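Sorting wire bundles by teleoperation: how varied do my demonstrations need to be?

Asked by Zixuan Lu on 23/09/2023 in Robot learning > Data collection
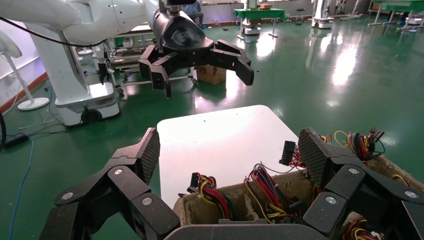 I'm collecting teleoperated demonstrations for a pick-and-place policy, and I've got to the point where I no longer trust my own judgment, so I'm borrowing yours.

The job: pick one wiring bundle out of a molded pulp tray with compartments, and set it down on a flat white panel. The arms are two-handed, each with a multi-fingered hand, and there's a small camera at the wrist. The bundles are thin colored wires with black connectors on them. If you've never tried to pick up wiring with a robot, imagine eating spaghetti with pliers while somebody else holds the pliers.

I was told to plan for 2000 episodes. The plan came from a project lead at Henau who, to my knowledge, has never held a controller. I have three operators, counting me. We've been at it since June and we're good at it now, and I suspect being good at it is my problem. We all grab the bundle the same way, from the same side, with the same little wiggle to free it from the neighbors. The trained policy does the wiggle too. It does the wiggle when there are no neighbors. It did the wiggle over a bare patch of panel last week and looked very pleased with itself.

What I'd like to know:

Should I keep going toward the full number with the tray in one spot and get that rock solid, or start moving things now?

Do I throw out episodes where the operator fumbles and tries again? At the moment we delete them. We delete a lot.

Wires tangle differently every time you refill the tray. Does that count as variety, or am I kidding myself?

Setup is a mobile base under each arm and a shiny green floor that throws the ceiling lights straight back up. I can't change the floor. I've asked.

Barnabás Antal
Accepted by the poster

Start moving things now. You've already found the reason yourself, it's the wiggle.

A policy trained on your data learns whatever is always true in your data. If the tray is always in the same place, it learns the place. If the three of you always come in from the left, it learns the left, and it doesn't care whether there's a tray under it. More episodes of the same thing make it more sure of itself, and it sounds like it has plenty of confidence already.

I ran something close to this at Clirnell, with connectors on short leads, no tray. We did it in blocks, and I'd do it that way again. Every 20 episodes, stop and change something you can write down in one line: tray turned a quarter, tray pushed back a hand's width, panel on the other side, half the compartments emptied, base rolled a little. Write the line in the log before you start the block. If you leave it until after, you'll write down what you meant to do. I have a whole spreadsheet of what I meant to do.

Change the operator between blocks too, and ban the house style. Give each person an approach for the block: come in from the far side, take the wires and leave the connector alone, go for the connector first. The first block of each will be ugly. Keep it.

Which gets me to the fumbles. Please stop deleting them. Sort them into two piles. If the operator missed, backed off and then got the bundle, that episode is gold, as it's the only place the policy can see what to do after a miss. If they dropped it on the floor and gave up, mark it as failed and keep it out of the training set, but don't erase it. Somebody will want it later for a success classifier, and that somebody will probably be you. The ones to really throw away are where the recording itself is bad, like dropped camera frames or a controller that lost tracking and sent the arm off on business of its own.

One warning about the good pile. Watch the pauses. When people miss, they stop and think, and they hold the hand perfectly still while doing it. The policy copies that as well. Ours used to hover over the connector for ages, giving every sign of deep thought. Trim the long freezes or train them out of your operators.

Tangles: yes, they count, with a catch. Refilling the tray changes how the wires lie, but if the same person refills it they'll lay the bundles in the same way each time, connectors up, because it's tidy. Tip them in. Have the person who isn't driving do the filling, and don't let the driver have opinions about it.

As for the number, I wouldn't defend it or attack it. Train on what you have after a few mixed blocks, see where it falls over, and collect for that. You may stop short. You may go past it, in which case you can tell Henau it was a very good estimate.

Halvorsen

agree with most of the above but he skipped the floor. glare is a real thing with wrist cameras, the bright streaks move when the arm moves and the network sees them as stuff. lock your exposure, leaving it on auto is asking for it. also put a few blocks in with some of the ceiling lights off if they let you touch the switches. don't bother with a mat, we tried a mat, it learned the mat

Eltudell

We had 3 people and a similar target and just ground it out in one position. Worked fine. Tray was screwed to the table though and so was the robot, so maybe this doesn't help you.

Comments

Zixuan Lu: Thank you, all three. The second arm is in view of the wrist camera for a lot of this, with the hand just hanging there. Park it the same way every time, or does it need moving around as well?

Barnabás Antal: Depends on what it'll be doing when the policy runs. If it will always be parked, park it, and write the pose down somewhere you can find it. If it'll be working, give it a few different spots between blocks. Otherwise the first time it turns up somewhere new, your policy gets shy.

Zixuan Lu: It's supposed to be working by the second phase. Moving it, then. Tray got tipped in this morning by someone with no respect for connectors, and my grasp rate is terrible.

Barnabás Antal: Good. Keep those.

Halvorsen: lock the exposure first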